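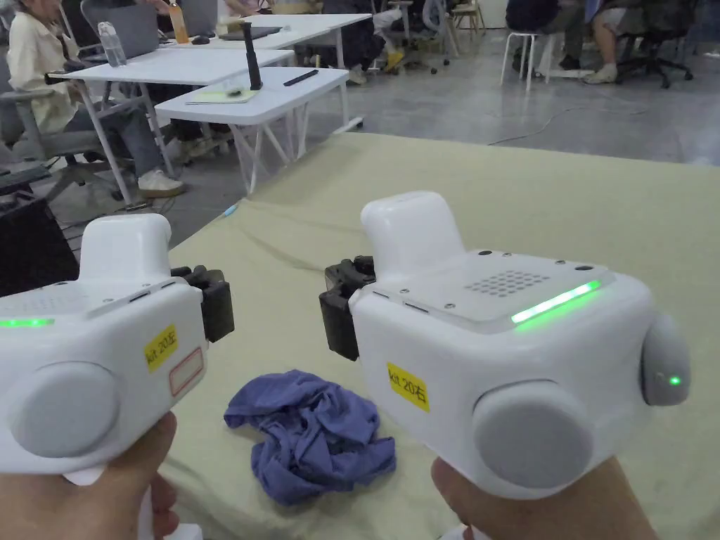 Plenosero paired hand-held grippers, left and right units of kit 20, over a crumpled cloth.

Plenosero Paired Gripper Kit
Research equipment for two-handed demonstration recording

The Plenosero kit is a matched pair of hand-held grippers for laboratories that teach robots by demonstration. An operator holds one unit in each hand and performs the task directly, without a robot present. The recordings are then used to train a control policy for a two-armed robot fitted with jaws of the same shape.

The kit was developed by Sirnodo for work on soft materials. Cloth is difficult to model and changes shape with every contact, and operators who work through a remote control station tend to slow down when handling it. With the grippers in hand, they keep a natural pace.

Research results
The method was tested in a study of cloth flattening and folding led by Wenche Hellström. Operators recorded 2,000 demonstrations, each starting from a cloth dropped in a heap on a covered table. After review, 986 were kept for training. Recordings were set aside when the cloth left the work surface or when one gripper lost its position track for more than a second.

The trained policy completed the full fold in 81 of its test runs. Most of the remaining runs ended at the first step, when the jaws closed on two layers of fabric instead of one. A second round of recording, limited to this first grasp, is planned for April.

What the kit contains
Left gripper and right gripper, labeled with the kit number and side
Charging base for two units
Calibration board
Recording software, single laboratory license
Printed operator guide

Using the kit
Both units must carry the same kit number. Calibration is stored for the pair, and units from different kits should not be combined. Start the left unit first, then the right, and wait for both to appear in the recording software before lifting them from the table. The work surface should be covered with a plain fabric that differs in color from the item being handled.

Operators new to the equipment should complete 50 practice recordings before their work is added to a training set.

Ordering and support
Kits are supplied through Boström to universities and registered research groups. Replacement jaws may be ordered separately by side. Data prepared with earlier Zivent software can be imported, but the pair must be calibrated again first. Support requests received before noon on Monday are answered the same day.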